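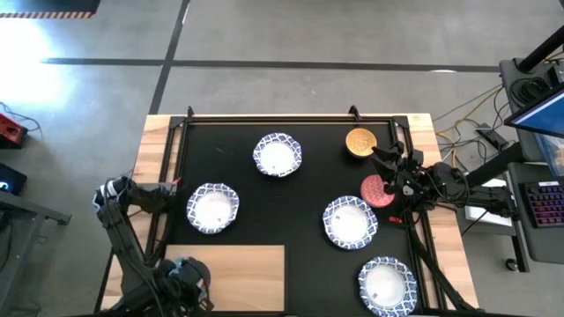 Can the success flags in this set be trusted?
Only for the left arm. The right arm's flags were written by a gripper check that was wrong for an unknown stretch of the recording, and we have not found a way to repair them.

Sonduron plates-and-discs, data card, revision 2018-09-08

What it holds
3000 episodes of a two-arm table task: paper plates on a black mat, colored discs to be picked up and put on them. One fixed camera view, joint positions for both arms, gripper width, and the success flag.

The fault
The right gripper reported "closed on object" when its fingers had closed on nothing. Irfan Dogar noticed it in January while replaying 14 episodes for another purpose. In five of them the flag said success and the disc was still on the mat. The log showed no error, so the episodes went through our filter untouched.

Numach, who built the gripper driver, put it down to a drifting zero offset. Maybe. Re-zeroing cleared the fault for nearly 4 hours and then it came back, which a slow drift does not explain very well. Adeel Bajwa suspects the cable run along the arm. That is also a guess - he has not reproduced it on the bench.

What was changed
The driver now compares finger width before and after the lift. Old episodes were not relabeled. The Räsänen script that claims to correct flags from joint data alone was tried, and it agreed with the bad flags too often to be of use.

Use
Fine for motion and for the left arm. Do not train a success detector on right-arm flags, and do not quote a success rate from them. Irkuston did so with an earlier revision, and we would not repeat that number.

Open
Cause unknown. Start date of the fault unknown. Reports go to Irfan, with the episode ID and the raw gripper log.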